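Chapter 6
Serial Drama and the Release Schedule 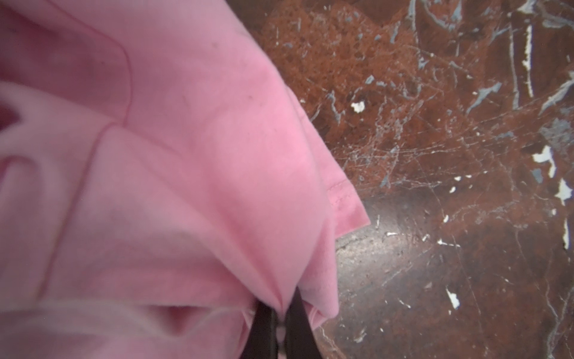 Page last revised: June

A television serial is shaped by the interval between its episodes. Weekly release gives each episode a separate audience measurement; full-season release gives one curve, usually steepest in the first days. This chapter compares the two using Fandstead, a crime serial of 2 seasons with episodes of 50 minutes. Season one was released weekly and season two all at once. Section 6.1 defines the terms. Section 6.2 follows Ots and Koppel in treating the recap as a structural unit. Viewer diaries are reproduced from page 134.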